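Section 2. Installing and Setting Up the Kison Projector

Read this section completely before mounting the projector or connecting power. The steps assume a fixed screen or a smooth wall finished in matte white. For portable use on a table, skip "Ceiling mounting" and begin at "Table placement."

Before you start

Check that the following items were packed with the projector:

Projector with lens cap
Power cord
Remote control with battery
HDMI cable
Ceiling plate (Gotemthorpe kit only)
Hardware bag (Gotemthorpe kit only)
Warranty card

If an item is missing, contact the dealer before going further. Do not substitute hardware in the ceiling kit. The bolts in the Gotemthorpe bag are cut to the depth of the threaded inserts in the housing, and longer bolts will damage the main board.

CAUTION: Do not look into the lens while the lamp is on. Do not block the beam with a book, a hand or the lens cap. Heat builds up quickly at the lens and may deform the cap.

CAUTION: The projector must stay level from side to side. A sideways tilt shortens lamp life and is not covered by the warranty.

Table placement

1. Place the projector on a firm, flat surface with the lens facing the center of the screen.

2. Leave a hand's width of free space at both side vents and at the rear. Do not set the projector on carpet, bedding or a tablecloth. Soft material is drawn against the lower intake and the fan will run at high speed.

3. Measure from the front of the lens to the screen. The shortest distance at which the lens will focus is 1,235 mm. Closer than this, the center of the picture can be made sharp but the corners cannot.

4. Remove the lens cap and let it hang from its cord.

5. Turn the front foot until the lower edge of the picture meets the lower edge of the screen. The rear feet are for side-to-side leveling only and should be moved as little as possible.

NOTE: Raising the front foot makes the picture wider at the top. This is corrected later under "Keystone." If the foot is fully extended and the picture is still too low, raise the whole projector on a shelf instead of placing objects under the foot.

Ceiling mounting

Ceiling mounting requires two people. Walls and ceilings of hollow block or plasterboard need anchors that are not supplied.

1. Locate a joist and mark its center. Hold the ceiling plate against the mark with the arrow pointing toward the screen.

2. Drill pilot holes through the two outer slots. Fit the screws but leave them slightly loose.

3. Invert the projector on a folded towel with the lens cap on. Bolt the bracket to the inserts and tighten by hand, then a quarter turn with the wrench.

4. With one person supporting the projector, hook the bracket onto the plate and slide it back until the latch clicks.

5. Attach the safety wire to the loop beside the latch. Do not hang the projector from the wire at any time, even for a moment while adjusting the bracket.

6. Tighten the plate screws.

After power is applied, open the Setup menu and set Orientation to Ceiling. The picture is then turned over and the fan profile is changed to suit. Leaving Orientation on Table in an inverted projector will cause the temperature indicator to light.

Connecting a source

1. Turn off the projector and the source device.

2. Connect the HDMI cable to the HDMI 1 socket. HDMI 2 accepts the same signals but does not carry sound back to an amplifier.

3. Connect the power cord. The power indicator glows orange.

4. Press Power once. The indicator blinks while the lamp warms up, then stays green. The remote control is ignored during warm-up.

5. Turn on the source device. If no picture appears, press Source until the correct socket is shown.

NOTE: Long HDMI cables are a common cause of sparkling dots and brief blackouts. Test with the supplied cable before changing any settings.

Focus and keystone

Focus after the lamp has been on for ten minutes. The lens shifts slightly as it warms, and a picture focused immediately after start-up will need to be focused again.

1. Press Pattern on the remote control to show the grid.

2. Turn the focus ring until the lines at the center of the grid are sharp.

3. Check the corners. If the left and right corners differ, the projector is not square to the screen. Move the projector, not the ring.

4. Open Keystone and press Up or Down until the vertical lines of the grid are parallel.

5. Press Pattern again to close the grid.

Keystone correction works by scaling the picture and always costs some sharpness — use the smallest value that gives straight sides. Where the projector can be moved instead, set Keystone to 0.

Picture adjustment

Make these adjustments in the lighting in which the projector will normally be used. Settings made in a dark room look dull with the lamps on. Select the Cinema preset first; the Bright preset adds green to increase output and cannot be fully corrected.

Use a still picture that contains white surfaces, a gray shadow and something dark. Still pictures can be loaded from a USB drive with the Media viewer. The viewer reads JPEG files only and lists a maximum of 473 files in one folder.

1. Show the still picture and set Brightness so that dark areas are dark but their texture has not disappeared.

2. Raise Contrast until the brightest white stops getting brighter, then lower it until soft shading on white surfaces returns.

3. Compare two white objects in the same picture. Neither should lean toward blue or pink. If they do, change Color Temperature one step at a time.

4. Check a brown or skin tone last. If it looks orange, lower Color. Leave Tint at its center value unless the source is analog.

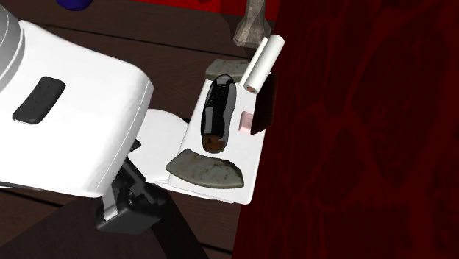
Figure 6. Rendered still with white casings, a white tray and a dark brown wooden table.

5. Repeat steps 1 and 2. Brightness and Contrast affect each other, and a second pass is normally needed.

6. Press Menu, select Save to User, and confirm.

NOTE: Settings are stored separately for each socket. A picture adjusted on HDMI 1 must be adjusted again, or copied with Copy Settings, for HDMI 2.

Sharpness should be left at its default. High values draw a pale outline around dark edges and make text tiring to read.

Lamp mode and lamp counter

Eco mode reduces light output and fan noise. In Eco mode the lamp is rated for 4,000 hours. The counter is found under Setup, Information. Reset it only when a new lamp is fitted. If the counter is reset by mistake, write the old value on the warranty card, as it cannot be restored.

Cardoso replacement lamps are supplied in a housing and are handled by the plastic grip only. Allow the projector to cool for one hour before opening the lamp cover.

Turning off

1. Press Power twice. The lamp goes out and the fan continues.

2. Wait until the indicator is steady orange before unplugging the cord or switching off the wall outlet.

3. Replace the lens cap.

CAUTION: Cutting power while the fan is running leaves heat in the lamp housing. If this happens during a power failure, wait until the housing is cool to the touch before restarting.

Revised May 24, 2018. Text: Olga Matos. Technical review: Žydrūnas Laur, Trustia.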